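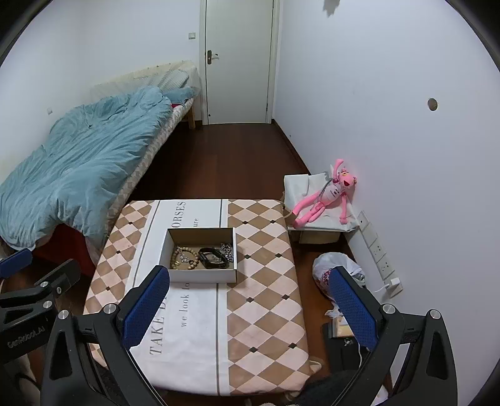
Ticket: Bedroom outlets dead, breaker will not hold
Property: Palgate, upper floor unit
Category: Electrical
Priority: Normal, raised to High on second update
Status: Closed

Reported by tenant, 7:40 am
Power went off in the small bedroom last night. The ceiling light still works but none of the wall outlets do. The hallway outlet outside the bedroom door is dead too. I went to the panel and found the breaker marked 13 in the middle position. I pushed it all the way off and then on. It held for a while and then tripped again when the heater came on. I have not touched it since. The heater is the oil-filled kind and it has worked in that room all winter.

Reply from maintenance desk, 8:15 am
Thanks for the details. Please leave the breaker off for now and unplug everything in the bedroom and hallway. Let us know if there is any burning smell, buzzing, or discoloration on an outlet cover. If there is, do not turn the breaker back on at all.

Tenant, 8:50 am
Everything is unplugged. No smell. One cover, the outlet nearest the window, has a brown mark next to the lower slot. I don't know how long it has been there as the heater plug usually covers it.

Maintenance desk, 9:05 am
Raised to High. Visit booked for this afternoon between 1 and 3. Breaker stays off. Please keep the space by the window clear so we can get to the outlet.

Visit notes, 1:20 pm
Panel is a Gurnuvow, original to the building. Breaker 13 is a 15 amp single pole feeding the bedroom and hallway outlets. Bedroom light is on a different circuit, which matches the report.

Step 1. Breaker off, outlets checked dead with tester. Neutral and ground connections in the panel tight.

Step 2. Breaker on with nothing plugged in. Held for 16 minutes. No heat at the breaker.

Step 3. Plugged in a lamp at the hallway outlet. Fine. Moved the lamp to each bedroom outlet in turn. Fine at all of them except the window outlet, where it flickered when the plug was moved.

Step 4. Breaker off again, window outlet pulled. It is wired through the push-in holes on the back instead of the side screws. Insulation on the hot wire is brown and brittle for the last inch. The plastic around the lower slot has softened.

Step 5. Checked the heater label. Flutton brand, 1500 watts on high. That is most of what this circuit can carry, before anything else is turned on. Tenant says there is usually also a window fan (label just says Fan, no maker shown) and a phone charger on the same power strip. The strip was plugged into the window outlet along with the heater.

Cause: worn outlet with a poor connection, plus a heavy load on one circuit. The breaker itself also looks tired – it tripped once more at a load well under its rating when tested with our own meter.

Work done
Cut the wires back to clean copper and fitted a new outlet using the side screws. Replaced breaker 13. Checked the other outlets on the circuit. They are push-in wired too but show no heat damage.

Tested with the heater alone on high. No trip, cover plate stayed cool.

Advice given to tenant
Plug the heater straight into the wall, never into a strip. Run nothing else large on that circuit while it is on high. A hair dryer at 2000 watts would be too much for it even with nothing else running.

Tenant, next morning, 7:30 am
Heater ran on low until bedtime with no trouble. Hallway outlet works. The power strip felt warm the last time I used it – should I keep it?

Maintenance desk, 8:10 am
Please throw the strip away. Follow-up ticket opened to rewire the remaining push-in outlets in this unit, planned for February. Closing this one. Reply here if the breaker trips again and it will reopen.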